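Notebook, October. Studio floor rebuild, Drekberg building, upper room

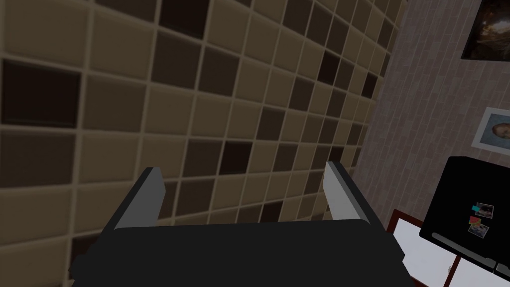

Gripper render, fingers open.

Carried on from the previous page. The old floor in the upper room came up with less trouble than the one downstairs. Two layers of ply over foam blocks, blocks glued on the underside only. Most had gone hard. Pressed a few with a thumb and they did not come back. No point reusing any.

Subfloor is concrete, trowelled, with a ridge where the old partition stood. Ground the ridge down. Long straightedge now sits flat across it in both directions. There is still a low spot by the door to the changing room. Filled with leveling compound and left overnight.

Panel layout: Skisar basket-weave panels, square edge, staggered by half a panel. Blocks at 399 mm centers in the first trial section. The drawing says 400, but the jig cuts one under and I am not remaking the jig for that. Entered as 399 so whoever does the next room does not go looking for the missing millimeter.

Drop test on trial section, 10:30. Used the steel ball and guide tube from the Ukgate job, released from 500 mm. Five drops mid-panel, five over a block, five on a seam. Mid-panel is good. Over a block is a little stiff but even. Seam drops are the problem: rebound is visibly higher on one side of the joint than the other, same side each time. Lifted the panel and found a block missing at the corner. Put it in, repeated the five seam drops, difference gone. Check corners before closing up.

Second trial section with softer foam, same spacing. Too much travel. Walking across it you feel the panel tip before the neighbor picks up the load. Might suit a tumbling room. For tap and ballet in the same space it is wrong. Going with the first foam throughout.

Perimeter gap: the spec from Engelhardt asks for a gap on all four sides, covered by the baseboard. The mirror wall has no baseboard, so the vinyl would end in open air at about shin distance from the glass. Proposed a loose wood strip fixed to the wall and not to the floor. Waiting on an answer. Do not fix anything on that side yet.

Barres. Wall brackets were set for the old floor height. New build-up is higher than the old one, so the lower barre loses height by the same amount. Brackets are slotted, upper hole is free on all but the last two by the window. Those two need redrilling. Wall there is hollow block, use sleeve anchors.

Vinyl: gray marley, rolls to be unrolled and left flat for a day before taping. Run lengthwise, parallel to the mirrors. Seams will not line up with panel seams if the first roll starts at the mirror wall. Checked on paper, closest pair is 100 mm apart at the far side.

To do
Corner blocks, all panels
Redrill two brackets
Chase answer on mirror wall strip
Recheck fill by changing room door
Order seam tape, the clear one
Return ball and tube to the Ukgate box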